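Nonov bench reopens in Konon, old servers going back out the door

2020-09-09
Konon Local Desk

The server bench at Nonov is open again. Back room of the shop on Pap Street, same door as before, ring the bell and wait. They have been closed to walk-ins since spring and the shelves filled up in the meantime.

First job on the list is a big one. 49 machines, all out of the old Drinum hosting hall on the edge of town, which shut down its racks in August. The hall is being turned into storage units. The servers were going to go for scrap metal by the pallet. Nonov asked for them instead and got them, on condition that the loading dock was clear by the end of the month. It was. Just.

What happens to them now is slow work. Each box gets pulled out, lid off, dust blown out, drives removed and wiped. Drives that can't be wiped get drilled and go in a separate bin. Then the processors come out, get cleaned and looked at, and go back into whichever boards pass inspection. Same with memory. Fans, power supplies, cables all get sorted into tubs and tested in batches, usually late in the day when the room is quiet enough to hear a bad bearing.

The part everybody worries about is the socket. On these boards the pins are down in the board, very fine, and a processor dropped at an angle can flatten a row of them. Board is then pretty much finished. You can straighten one pin with a needle and a magnifier if you have the patience for it, maybe a couple. A whole row, no. So the chip goes straight down, corner mark to corner mark, then the lever, and no pushing.

Nonov lost boards that way in earlier years and says so on the sheet taped up by the door. The sheet also says no sleeves, no rings, no coffee past the yellow line. Coffee was underlined in marker.

The cleaning is dull but it takes up most of the hours. Old thermal paste goes hard and crumbly after years in a hot rack. It comes off with alcohol and a lint-free cloth, wiped in one direction, then again with a fresh cloth. Paper towel leaves fuzz. New paste goes on only after the chip is seated and locked, and only a small amount, the squeeze-out gets everywhere otherwise. Heatsink screws get tightened a little at a time in a cross pattern.

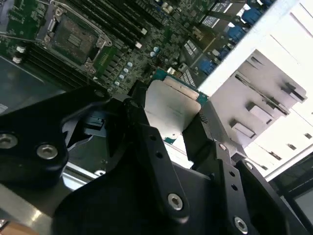
Processor with a silver heat spreader above a green server board. Black memory slots on both sides of the empty socket.

So far 17 machines have been through the whole process and run overnight without errors. Those are stacked near the front with a green sticker. Two failed on the first power-up and were taken apart for spares, which is a better rate than the bench was planning for. The rest are waiting, some with lids off, some not touched yet.

Where they go next – mostly local. The Konon library wants a machine for its catalog and the scanned newspaper collection, which at the moment lives on a desktop under the front desk and gets kicked. The vocational school has asked for several for its networking course, and said it would take dead ones too, for students to practice on. A small food pantry group needs something for its inventory. After that, the leftover machines will be sold over the counter to anyone with the space and the tolerance for noise. These are rack servers, they are loud. Not a thing for a bedroom. A basement, OK, if the basement is dry.

Prices are not final. The shop says they will be posted in the window before anything is sold and that they'll be low, mainly there to pay for paste, screws and electricity. Memory will be priced seperately. No holds over the phone.

Electricity is the other question and it came up more than once when the plan was first talked over in town. Old servers pull a lot of power compared with newer ones and there's a point where keeping one running costs more than it saves. Nonov's answer is that it depends on the job. A machine that gets switched on for a class and off again afterward is fine. One that sits there day and night serving a single small website is probably a bad idea, and they will tell you that at the counter. Each machine leaves with a tag showing what it drew from the wall when idle and what it drew under load, measured on the bench. Read the tag before you buy.

Also on the tag: processor model, amount of memory, which drive bays work, and date of the overnight run. Anything odd gets written on the back. Bent rail, missing bezel, one fan swapped for a different type. That sort of thing.

The building owner has signed off on the extra load, after an electrician ran a new line to the back room. That took most of the summer and is the main reason the reopening was late. The old line tripped whenever the test rack and the kettle were on together. The kettle has been moved to the front.

Some of what came out of the Drinum hall won't be reused at all. Battery packs from the backup units were swollen and went directly to the hazardous waste site. A crate of very old tape drives is being offered free to anybody who collects them, otherwise it goes with the metal. The rack cabinets themselves are spoken for. A greenhouse outside Konon is taking them for shelving, apparently they hold seed trays well.

Rails and blanking panels – there is a mountain of them. Take some if you need them, there's a box outside the door whenever the shop is open.

For people who want to learn the work, there will be bench evenings again. Small groups, 2 to a table, masks on, windows open. You start by taking a dead board apart and putting it back together. Lever up, cover off, chip out, chip in, cover, lever down. Then memory, which needs a firmer push than most beginners expect, both latches have to click. Then cables. Only after that do you get handed a live one. The whole thing takes an evening and a bit, longer if you drop screws in the chassis and everyone does.

Bring nothing except something to tie your hair back with. Wrist straps and tools are there. No charge for the first evening, a small fee after that to cover supplies. Sign up on the sheet at the counter, not by email, the mailbox is full and hasnt been sorted out yet. Under 16s need an adult with them.

Donations are being accepted but with limits this time. Rack servers, workstations and complete desktops yes. Loose processors and memory yes, if they come in a tray or an antistatic bag. Chips rolling around in a sandwich bag will be thanked for and most likely thrown away. No printers. No tube monitors. No TVs, please stop leaving TVs. Laptops only if the charger is with them and the battery is flat, meaning not puffed up.

If the machine has data on it you care about, copy it off before you bring it in. Once it crosses the counter the drive is wiped or drilled and there is no getting it back. You'll be given a slip saying which of the two was done. Businesses can ask for a list with serial numbers, allow a few days for that.

Parking is bad on Pap Street while the sidewalk is being dug up. Use the lot behind the bakery and come in by the alley, there's a ramp and a cart with decent wheels. The other cart, don't use it.

Next batch of finished machines should be ready before the end of the month if the parts order turns up. The shop is short of heatsink springs and the right size of rack screw. If you have a jar of those sitting in a garage somewhere, Nonov would like to hear from you.

Opening hours are on the door. Closed at lunch.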